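Home Our work Reports Get involved Contact
Search this site Go

Zolgate Community Orchard: progress report to the Plirano Fund, June

What a spring it's been! When we last wrote, the lower field was still mostly bramble and we had a waiting list for spades. We now have 104 young trees in the ground, nearly all of them apples, with a row of damsons along the Luik Lane side where the soil is thinner. Seven trees failed to leaf. We think it was the cold snap in April catching the late plantings, and the nursery has agreed to replace them in the autumn.

The grafting days were the big success. Osamu Noguchi ran both of them, and people who had never held a grafting knife went home with a labelled rootstock and a good deal of confidence (and in a couple of cases a plaster). We'd planned on one session and added the second when the first filled up in an evening. Several of the old Zolgate varieties are now growing in back gardens all over the parish, so if we lose a tree in the field we have somewhere to go for new wood.
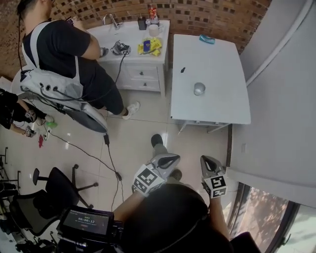
Spending to the end of May comes to £3,448. Most of that went on trees, stakes and rabbit guards, and the guards cost more than we'd budgeted. We made some of it back by getting the mulch free from the tree surgeons at Lurnix, who tipped three loads by the gate and saved us the hire of a trailer. The £2,000 set aside for the water tank is untouched. We'd like to hold it until the shed roof is finished, as the tank will be fed from the gutter and the downpipe position has moved twice already.

Watering is the worry for the summer. The rota is full until the school holidays and thin after that. If July is dry we may have to ask for the use of the allotment standpipe again.

Next up: the shed roof, a proper planting map for the noticeboard, and summer pruning of the damsons. We'd love you to come and see it all in leaf. The gate is open from 10am and there is usually tea.

Filed under: Orchard news, Funder reports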